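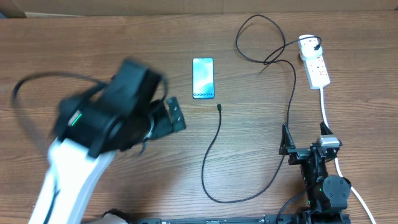

10 July 2023
4 min read

Charging corner, again. I have been putting this off since April, when we moved the desk out and every cable in the place ended up in one shoebox. So last night I tipped the box out and went through it. The rule now is one power strip, one adapter, one cable, on the wood table, and the rest goes in the drawer. The black USB-C cable is miles too long for a phone that sits right there next to it – it wanders all over the table in a big S and then knots itself up before it gets to the white adapter. Needs a velcro tie. Or a shorter cable, which I know I own becuase I bought one.

Threw out 7 cables. Two were for a camera I sold. One didnt fit anything at all, kept it for a week just in case, then out.

Still to do:
- label the drawer
- find the short cable
- screw the strip to the wall?? or under the table, undecided

Ordered a little cable box from Ultetti too, the cheap one. Will report back if it shows up before we go away. Drawer is full already – so maybe another clear out soon. Ok, dinner.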